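Home | News | Projects | Contact

Last updated: 2 June 2024

Kekmont and Ikau share simulated tidying examples for robot learning

Kekmont and Ikau are delighted to release Cabello, a set of 826 examples of a simulated robot arm handling small household things. Every one was steered by a person, start to finish, and we are really pleased with how they came out!

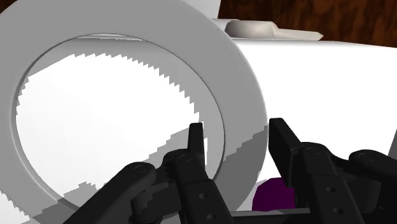
Gathering began in April with eight operators and six room layouts. Each operator works from several views at once, including a close one that looks out past the fingers. With the two sides of the gripper spread apart, as they are beside the big grey ring, the operator can judge the gap before moving in. Slow, careful approaches are kept too – a learning system needs those as much as the quick ones. 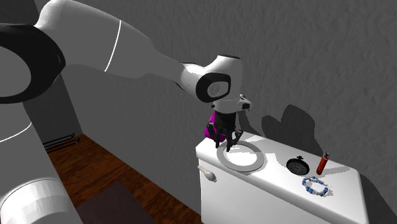 Operators are free to choose their own route to an object, so the same job may be done in very different ways. A further 123 examples have been held back for testing. 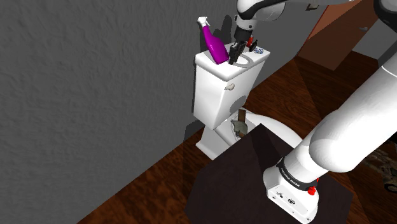
The simulated arm at work above the tank lid, with the purple spray bottle beside the gripper.

Diretti, the labelling tool used on the project, will follow later this year.

14 shares | 3 comments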